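Table Covering and Tape Grids: Frequently Asked Questions
Willerdale Bench Supply
Last updated Sep 5, 2022

What paper should I use to cover a work table?
Brown kraft paper in a medium weight. Light wrapping grades tear when tape is lifted. Heavy grades hold the curl of the roll and will not lie flat at the ends of the table. The Darnbridge roll we stock is 300 feet long and can be returned unopened within 90 days.

Which side faces up?
If one side is shinier, put it down. Tape grips the dull side more evenly, and pencil marks show better on it.

How do I keep the paper from shifting?
Cut it long enough to fold under the table edge on two opposite sides. Tape the folds to the underside, working from the center toward the corners. Do not tape the top surface down at this stage. Leave the sheet overnight if the room is humid, then pull it tight again before laying out the grid.

Why painter's tape and not masking tape?
Painter's tape comes off kraft paper with less tearing, so a line can be moved. Blue also stands out well against brown. Masking tape is close to the color of the paper and is hard to see under warm lighting.

How do I lay out the grid?
Mark both long edges first, then both short edges, in pencil. Stretch a string between opposite marks and lay the tape along it. Run all the lines in one direction before starting the other. Press down from the middle of each strip outward. Check one large rectangle corner to corner in both directions; the two diagonals should match.

What size should the rectangles be?
Larger than the largest item you plan to place, with a hand's width to spare on each side. For fruit and other small goods, large rectangles are still easier to work with than small ones. Small cells put too much tape on the surface, and round items come to rest against the strips.

Does the tape edge affect where an item sits?
Slightly. A single layer is thin, but a crossing is two layers thick. Place flat-bottomed items clear of crossings. For an apple or similar, decide in advance whether touching a line counts as inside the cell, and write the rule down. Jasper Timmermans in our layout department uses the point of contact with the paper and ignores the overhang.

How often should the paper be replaced?
Replace it when it is creased, stained or torn along a tape line. Patches lift at the corners and are not recommended.

Can I order pre-cut sheets?
Yes, under part number 126. Sheets ordered before July were cut to the older length and do not fold under a full-size table. Contact Yesenia Huanca in orders for an exchange.

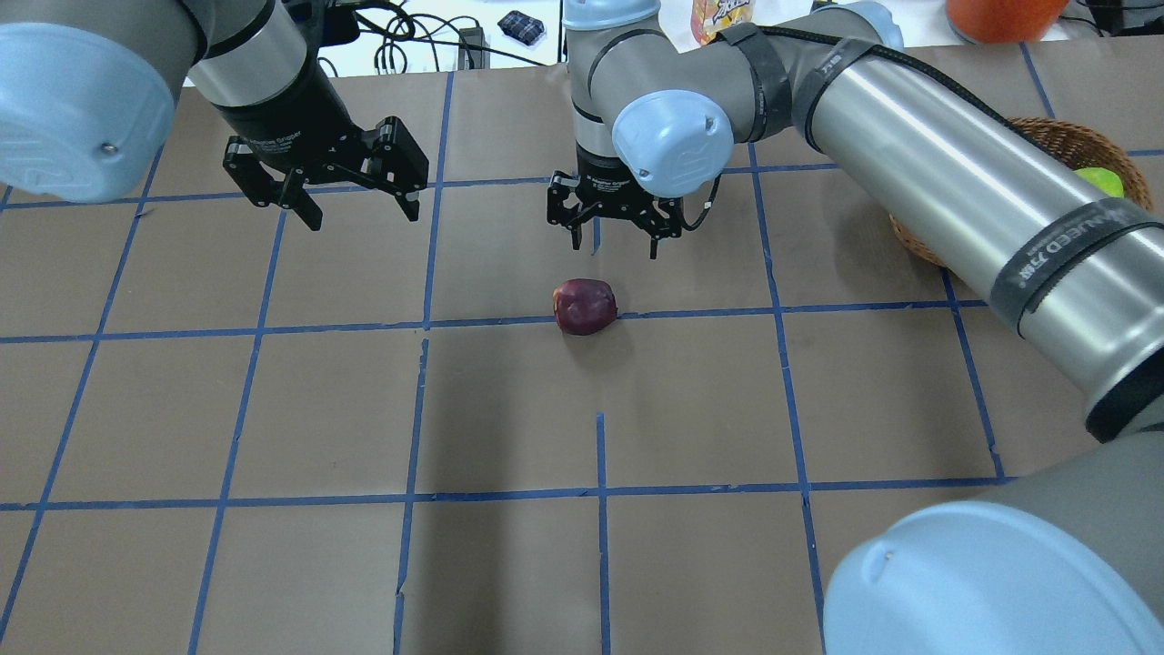 Exchanged sheets ship rolled in a tube. Unroll them curl side down and leave them under an even weight before fitting.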